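About Flovar

Flovar is an evening school for mending. We teach grown adults to darn, patch, hem and take in, and we have done so in Prorkthorpe since Orvokki Kemppainen got fed up with fixing her neighbors' pants for free.

She started charging them nine dollars to sit down and watch. Most came back. A few even learned something.

Today we have 34 students a term and one long room above the old Partanen shoe store, with heating that makes its own decisions. Elvia Cuevas teaches darning and alterations. Valtteri Lindqvist teaches patching and zippers, and has strong opinions about zippers, which you will hear whether or not you brought one. Araceli Calvo runs the office and answers the phone, usually in that order.

Classes are small. Beginners start in January with a flat piece of cloth and a straight seam. Sleeves come later. Nobody enjoys sleeves.

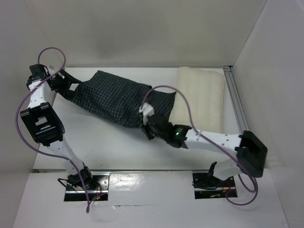 Bring whatever needs fixing, washed, please. We lend needles, scissors and thread in most colors, plus a great deal of mustard yellow left over from a bulk order we no longer discuss. Fees cover eight evenings and tea. Cookies depend on who got there first.

To sign up, call Araceli after lunch or stop by any class night. The door sticks, so push.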